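Notes for the Trindade evening – keep it loose, don't read this out word for word!

Hello, thanks for having me, thank Zuleica for the biscuits. I'm going to talk about writing a local newsletter, which I've done for 37 issues now, and mostly about how to get people to send you things. (Pause. Ask who's ever written for one. Wait for hands.)

First story: the February issue. I had one article, from Gleice Evangelista, on bus timetables, and it ran to over 344 words longer than I'd asked for. I cut the middle and she rang me up. Quite right too – always show people your cuts before you print.

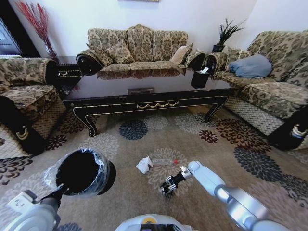

Asking for copy is the bit everyone dreads, and a general plea on the back page gets you nothing at all. Ask one person for one small thing. "Could you do me 159 words on your front room?" worked a treat with Cauã, who swore he couldn't write. Start them off with whatever's on the floor, I tell them: a plastic bottle with a red cap, a crumpled tissue, a rug with round flowers all over it, and off they go. He sent me two pages!

Then deadlines. I give everybody a false one, four days early, and Rogério still misses it. (Look at Rogério.)

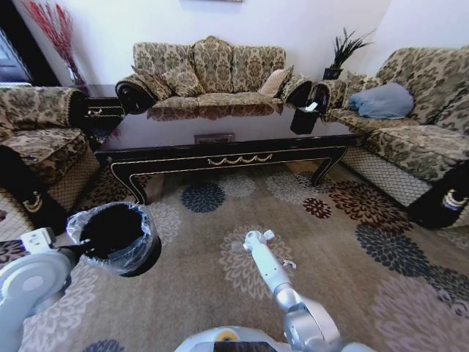
Vol. 4, No. 37

Headlines next, and please, no puns on the front. I once spent a whole evening on one about the Povura footbridge and had to explain it to the printer. Say what happened and where.

Then read the Plodesik letter aloud, the short version, and take questions until the tea's ready.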